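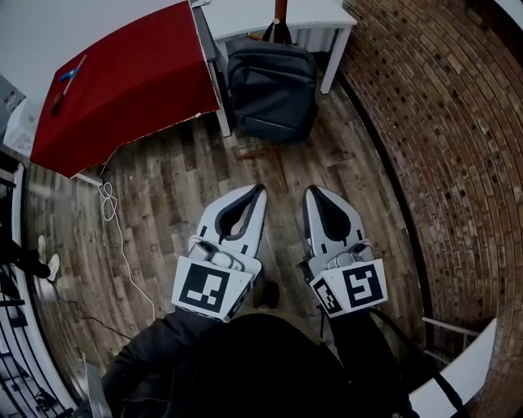
Last updated: December

Every few months another leaflet comes through my door asking me to "get involved." The latest one is for the Hadum Community Day, to be held in the hall on Tuvine Street, with stalls, a raffle, face painting and a table where residents can "shape the future of their neighborhood." I will probably go. I like a raffle. But I have doubts about that table, and I've had them for years.

Last year's event drew 306 people, according to the town newsletter, and the newsletter was very pleased. Hadum has 1,724 households on its mailing list. The newsletter did not put those two numbers in the same paragraph, so I'm doing it now. Even if every visitor came from a different household, which they plainly didn't (families come in fours and fives, mostly for the bouncy castle), the great majority of homes sent no one at all.

I wouldn't mind if the day were sold as a nice afternoon out. A town needs those. What bothers me is what happens afterward. The comment cards from last year – 173 of them – were typed up and presented to the council as "what residents told us." On the strength of those cards we got new benches on Siddiqui Avenue and a survey about a second survey. The Saturday-morning crowd, if I can call them that, wanted benches. Did the people who work nights at the packing plant want benches? Maybe they wanted the late bus back. They weren't in the hall eating lemon cake, and their card is missing from the pile.

The council will say the door was open to everyone. So is the door of the opera. The hall sits at the top of a hill, the nearest bus stop is down at Sulum Road, and the comment table packs up at three. I have asked twice for it to stay open until seven. The first time I was thanked for my feedback. The second time I was given a comment card.

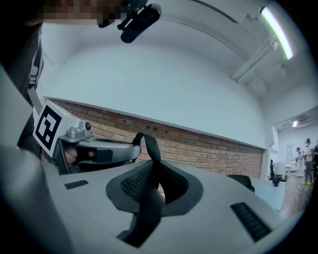 So should the town stop holding the community day?

Keep the day, but stop treating the comment cards as a vote. Let it be cake and music and a chance to find out that the chess club meets in the library now. If the council wants to know what people think, it can go and ask them where they already are: outside the school at pickup, in the laundromat, at the bus stop before six in the morning. It would take 30 evenings' work spread over a year, I'd guess, and it would be duller than a raffle.

I've heard the argument that a poor sample is better than none. I'm not convinced. With none, the council at least knows that it's guessing. With a stack of cards it can wave the stack at anyone who complains, and it has. When the reading room lost its evening hours, we were told the cards showed little interest in evenings. They were filled out at lunchtime by people who are free at lunchtime.

The local groups deserve better from this too. They give up a whole day to stand behind a folding table and hand out flyers, mostly to one another. I did it for the garden club two years running and signed up one new member, who already lived next door to me. She's been excellent with the tomatoes. The council counted our table as "outreach" both years.

We use cookies to improve your experience. By continuing to use this site, you accept our cookie policy.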